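The Shared Table Deserves a Standard
Opinion from the Triranum Office of Shared Spaces

Organizations that occupy rooms together tend to write careful rules for doors, keys and parking, and almost none for the table where people eat. The shared table is left to custom. Custom works well in a household, where the same few people pass the sink every day. It works poorly in a room used by several groups on different schedules, and it is the position of this office that such tables should be governed by a short written standard, posted where it can be read.

The question came before us in May, during the review of the rooms at Kilik. The review ran to 19 pages. Most of it concerned lighting and storage, and drew little response. The single paragraph on dishes and tabletops drew more comment than everything else combined, much of it from people who had never written to this office before.
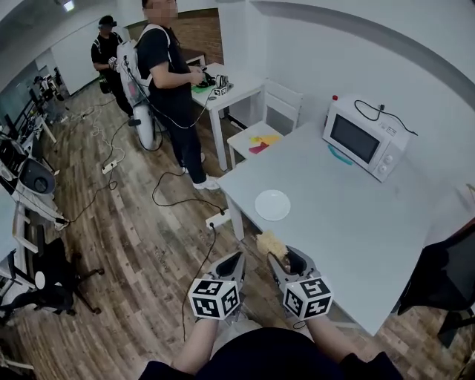 A round plate near the front of the table, with the small white microwave in the far corner.

Our first recommendation concerns the plate. A plate left on a shared table places a small burden on the next person, who must decide whether it is clean, whether it belongs to someone who is coming back, and whether moving it would be rude. Many people will decide to leave it alone. A second dish then joins it, and by the end of the day the table has become storage. We recommend that any dish left without its user be treated as free to wash and put away, with no need to ask. Several respondents found this abrupt. We believe it is kinder than the alternative, in which irritation builds quietly and is finally expressed in a note taped to the wall.

Our second recommendation concerns the microwave. In a room of 628 square feet there are only so many corners, and a compact oven with two knobs is a sensible choice for one of them. Its top, however, is a flat surface at a convenient height, and flat surfaces collect things. Lids, caps and other small items come to rest there and remain for weeks. The top of the oven should be kept clear, and its cord should run behind it. The same reasoning applies to chairs. A chair with papers on its seat is a shelf, and a person who arrives with a hot lunch should not have to clear a shelf in order to sit down.

Sponges received more attention than we had expected. It is our view that a sponge for dishes and a sponge for tabletops should be kept apart and should differ in color, and that both should be replaced on a fixed day each month. The expense is minor. Departments that have argued over whose budget should bear it have already spent more in staff time than the sponges would cost in a year. 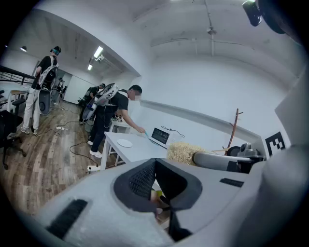
Page last updated: September 2025

There remains the matter of work at the table. Some respondents asked that laptops be kept off any surface where food is served. We cannot support a complete ban. A table with a laptop toward one end and a plate toward the other is an ordinary sight in any busy building, and there is often space for both. What we would ask is that people working give way to people eating between noon and two, and that computer cords be kept clear of the side where others sit down. Outside those hours the table may be used as its occupants see fit, provided that it is wiped afterward.

We were also asked whether the standard should carry penalties. It should not. A rule about a plate loses its dignity once a fine is attached to it, and this office has no wish to investigate crumbs. The text we propose has 3 sentences, covering dishes, surfaces and working hours, and it can be printed on one sheet and fixed beside the sink. Managers of shared rooms may adopt it without further approval, and may change the hours to suit their own schedules. Written comments on the wording are welcome through the usual office form.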